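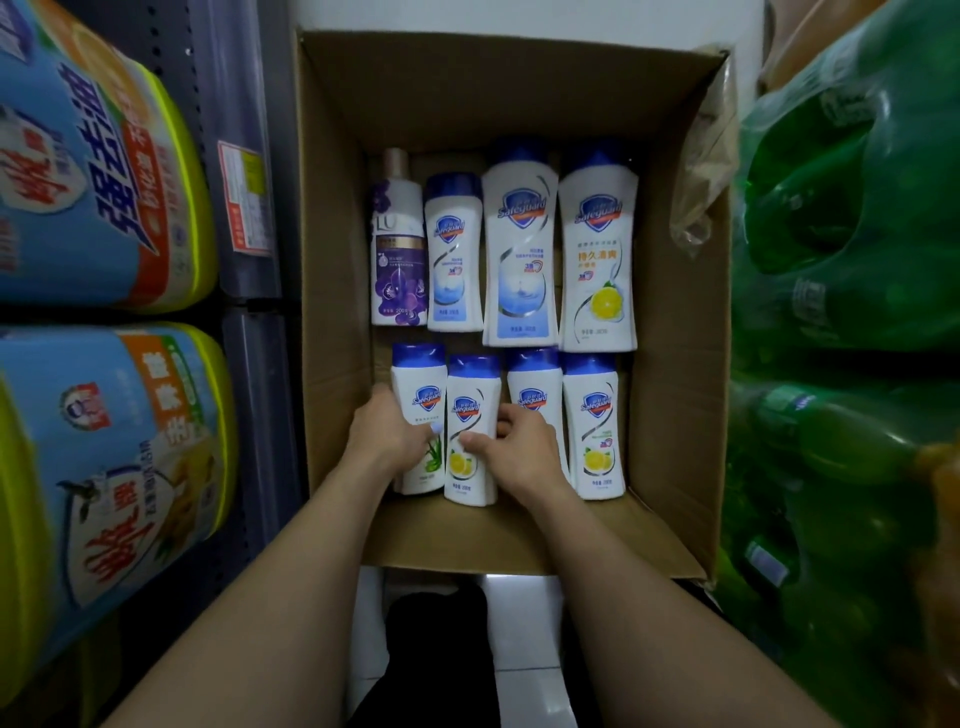

Natwood's winter wash drive is back, and this year it has a bigger stockroom, a longer delivery list and a whole lot of body wash.

The drive, now in its ninth – and easily its busiest – year, packs boxes of soap, shampoo and body wash for families, night shelters and students living a long way from home. Packing began on Wednesday in the narrow back aisles of the old Hamada store, and the first boxes go out before the end of November.

"I love this part," said Makis Tsakiris, who runs the packing. "You open up a box, you start standing the bottles in it, and all of a sudden it looks like something you'd be really happy to get."

Body wash is the star this time. Last winter's boxes leaned heavily on bar soap, and the thank-you notes that came back were kind but clear: people with shared bathrooms wanted bottles. So bottles it is! Safeguard makes up a good part of the stock, in lemon and aloe versions among others, and there is some LUX with purple orchids on the label for anyone who likes their shower a little fancier. Many of the labels are in Chinese, which has gone down very well with the overseas students on the list.

The bottles are packed standing up, in rows, with the caps on top. Tall ones go at the back and short ones at the front, so whoever opens the box can see what they've got right away. Tsakiris is strict about this. Bottles laid on their sides leaked all over a batch of towels two winters ago (the towels smelled wonderful, he admits, but they had to be washed twice).

Space is tight between the metal shelves, and the packers have worked out a system of passing boxes down the aisle to the loading door. On the first evening they finished over 13 boxes before the pizza came, then went back for more.

Wuretti, the moving company on the corner, has given the cardboard boxes again and is lending a van for the deliveries. Koltix, the copy shop next door to it, is printing the cards that go inside. Each card has a short hello and a blank space on the back, and schoolchildren have been filling the blanks with drawings. Snowmen are winning so far – though one second grader sent in a very fine bathtub with a whale in it.

There are 14 stops on the delivery route, up from 9 last year, and the new ones include a family center on the east side that asked to join in the spring.

Unopened bottles of any brand can still be dropped off at the Hamada side door from 2 p.m. on weekdays. Shampoo is running low, especially the kind for kids, and so is conditioner. Refill pouches can't be taken this year, as they don't stand up in the boxes.

Packing carries on every evening until the shelves are clear. Extra hands are welcome, and so are rolls of tape.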